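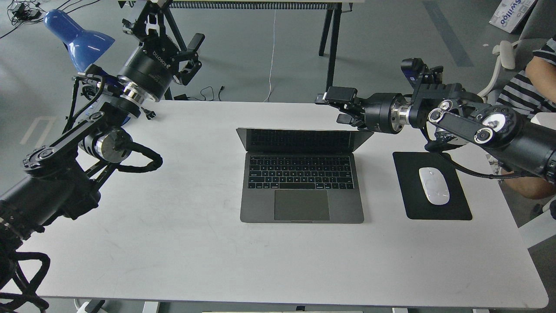 The Trudach desk mat is a black rectangle for your mouse, and we'd rather undersell it. Most pads come with talk of speed and glide that we have never been able to feel. What we can vouch for is the fit. On a white table with an open laptop, a black pad and a white mouse sit to the right without the mouse hand ever needing to share space with the trackpad. If you are happy with a trackpad, you don't need this, and you can stop reading.

We started stocking it in August after sending back two others. The Vaughan had a stitched border that rubbed the wrist, and the Garska smelled of tires for 11 days. The Trudach smells a little too, but it was gone by the end of the first week.

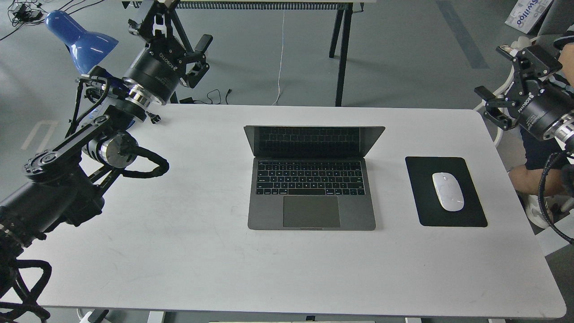

Black pad with rounded corners, set beside an open laptop.

Does a pad make your mouse better? Probably not by much. A decent mouse will track on most plain tabletops. A pad does help on glossy surfaces, and it keeps the tabletop from picking up scuffs where the mouse goes back and forth all day. White tops show those marks early – ours did.

The maker says the surface is good for 2000 hours. We have no idea how anyone would check that, so we don't repeat it on the label.

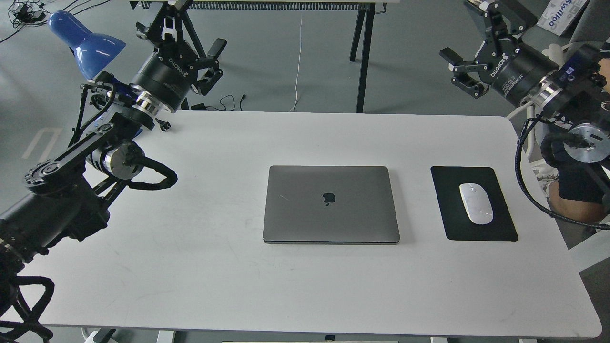
Laptop closed, mouse parked on the pad.

Details
Color: black only
Weight: 146 grams
Cleaning: damp cloth, mild soap, dry flat
Not suitable for: dishwashers, whatever the old box says
Shipped from: our Trolton warehouse
Laptop and mouse not included

Returns
Send it back within 30 days, used or not. We have sold 300 of these and the usual complaint is that the pad arrives curled from the tube. Lay it face down under some books overnight. If it still lifts at a corner – a few do – ask for another one and keep the first for the garage.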